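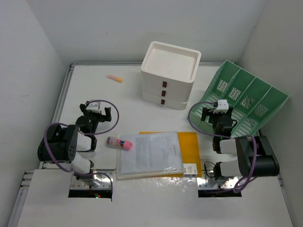

Section 7. Preparing the Screening Room for a Feature Presentation

Odukoya Digital Cinema Server, Operator's Guide
Revised July 16, 2018

This section applies to single-screen and two-screen venues that receive features on delivery drives. Operators at the Costenport repertory house should also consult the supplement on archival prints, as several titles in its foreign-language series are shown on film and do not pass through the server.

7.1 Before You Begin

Confirm that the following items have arrived from the distributor:

- the delivery drive and its power supply
- the key message for each title, sent by e-mail
- the subtitle sheet, if the film is not in English
- the running-time card

Keys are issued for one server only. If the serial number in the key message does not match the number on the rear panel of the server, contact Londov Film Services before attempting to load the title.

7.2 Loading the Feature

1. Turn on the server and wait for the main menu.

2. Insert the delivery drive into the front bay and close the latch.

3. Select Content, then Import. The titles on the drive appear in alphabetical order.

4. Highlight the version required. Check the language code with care. A drive may contain both a dubbed and a subtitled version of the same film, and the two names can differ by only two letters.

5. Press Start. The progress bar shows the portion of the feature already copied.

6. When the message Import Complete appears, select Verify. Do not remove the drive during verification.

Caution: Opening the latch while the drive is in use may damage the files. If this occurs, delete the incomplete title and repeat steps 2 through 6.

7.3 Installing the Key

1. Save the key message to a blank memory stick.

2. Insert the stick into the port marked Keys.

3. Select Keys, then Add. The opening and closing dates of the license are displayed.

4. Compare these dates with the printed program.

Note: Keys for the August retrospective open at noon on the first day of the booking. A test screening held before that time will not play.

7.4 Building the Show

1. Select Playlists, then New, and enter a name of no more than 12 characters.

2. Add trailers, the house announcement and the feature, in that order.

3. Set the picture shape for each item. Older films are often supplied in a narrower format than the trailers that precede them, and the side masking must be moved between items.

4. Insert a lighting cue at the start of the closing credits. House lights should be raised to half and held there until the credits have ended.

5. Save the playlist. Error code 57 indicates that an item in the list has no valid key.

7.5 Sound and Subtitle Check

Play the first reel from the Clotby control panel with the fader set to 7. Listen from the center of the auditorium and from the last row. Dialogue must be clear in both places. Subtitles must sit fully within the screen, with no line touching the lower masking.

Record the fader setting in the projection log. For instructions on returning the drive, see Section 8.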